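Raletti opens its steamed bun kitchen to home cooks

January 2020

Raletti, the family-run cookery school and shop known to its regulars for long lunches and very full noticeboards, is delighted to announce a new course devoted entirely to the steamed bun. Bun Mornings, as the course is called, will run throughout the spring in the school's upstairs room, and bookings are open now to anyone who has ever looked at a soft white bun in a restaurant and wondered whether such a thing could possibly be made at home. (It can, and with rather less equipment than most people expect.)

The course has been a long time coming. Ivone Camargo, who founded Raletti and still teaches the bread classes herself, first put steamed buns on the menu at the school's open day last October, more or less as an afterthought, to give people something warm to eat while they queued for the coffee. By the end of the afternoon 284 buns had gone and the sign-up sheet for future classes had been filled in on both sides, with a good many people writing simply "the buns, please" in the space for comments.

"I had planned a whole year of pastry," said Ivone. "I had the recipes typed up and everything. Then I read that sheet on the way home and thought, well, we had better listen to them, and I must say I was very happy to, as I could eat these for breakfast every day of my life and my family would tell you that I very nearly do."

Each class lasts 3 hours and is taught by Minoru Hoshino, who joined Raletti from the Nositz bakery and has been making buns of one kind or another since he was tall enough to see over the counter. Everyone makes their own dough from flour, yeast, a little sugar, milk and oil, and while it rises the group sits down together to talk about fillings, folding and the many small troubles that dough can get into on a chilly morning. There is tea, naturally, and there is no hurry.

Shaping comes next. Minoru teaches a plain round bun first, rolled under a cupped hand until the top is tight and smooth, and only when people feel at ease with that does he move on to the filled ones. Beginners tend to want to go straight to the pleats, he says, and he does understand, but a good round bun will teach you most of what you need to know about the dough.

"Please don't worry about the first one you make," said Minoru. "Mine still looks a bit odd some mornings. You eat that one yourself in the kitchen, standing up, and then you carry on with the rest."

All the steaming is done in ordinary household pots, and that was a point on which Ivone and Minoru agreed from the start. Bamboo baskets are lovely things and the shop does sell them, but plenty of people already own a metal steamer with a lid, very often at the back of a cupboard, and the school wanted a course that could be repeated at home the same evening without buying anything at all. The buns go in with room between them to swell, the water is kept at a steady simmer, and when the time is up the heat goes off and the lid stays where it is for a few minutes more before anyone is allowed to peep.

Then they are moved to a plate, which sounds the easiest part of the morning and is the one Minoru gets asked about most. A fresh bun has a very soft skin and marks easily, so he likes a wide plate set close beside the pot, with a folded napkin within reach for any drips.
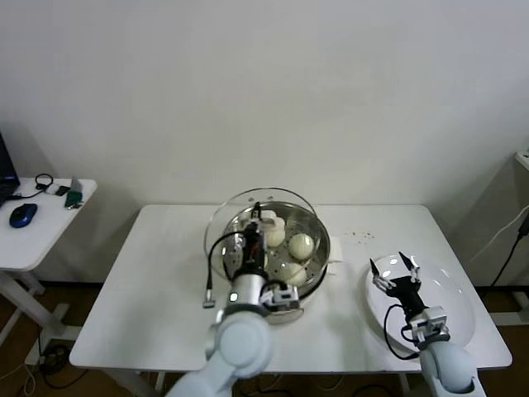 What you will learn

The course is made up of 2 classes, which can be booked together or one at a time. The first covers plain dough, kneading by hand, shaping and steaming, and is suitable for complete beginners, including those who have never baked so much as a scone. The second goes on to fillings, both savoury and sweet, with pork and spring onion, mushroom and cabbage, and a red bean paste which Minoru makes from scratch and which has already won over several people at Raletti who were quite sure they did not care for beans in a pudding.

There will be a vegetarian choice at every class, and the plain dough can be made with water in place of the milk for those who would like it. Please mention any allergies when you book. Aprons are lent for the morning, and everyone takes home a printed recipe along with whatever buns have not been eaten by then.

Leftovers are covered too. Buns keep for a couple of days in a covered box in the fridge and freeze very well, and a few minutes back in the steamer will make them soft again. Minoru will also show the class how to slice and fry a day-old bun in a little butter, a habit he picked up from his colleague Tainá Siqueira in the shop, who is firmly of the opinion that this is the best way to eat one.

The room

Classes are held in the upstairs room at Raletti, which was repainted over the winter and given new worktops by the local joinery firm Tuvel. Gerrit Verhoeven, who led the work for Tuvel, will be coming along to the first class as a paying guest, having smelt a great deal of practice steaming through the floorboards while he was finishing off the shop shelves below.

"We were offered buns at eleven o'clock most mornings," said Gerrit. "It took us a little longer to finish than it might have done."

The room is reached by a staircase with a handrail on both sides. Anyone who would find the stairs difficult is warmly invited to get in touch, as selected classes will be held in the ground-floor kitchen and places there can be set aside.

Booking

Places can be booked in the shop or by telephone during opening hours, and gift vouchers are available for either class or for the pair. The school has 200 places to offer over the spring, and those who left their names at the open day have been written to and will have first choice of dates until the end of the month. A waiting list will be kept for any class that fills up.

For further information, or to arrange a visit to a class, members of the press are asked to contact Harish Bhardwaj at the Raletti office, who will be pleased to help and will very likely offer you a bun.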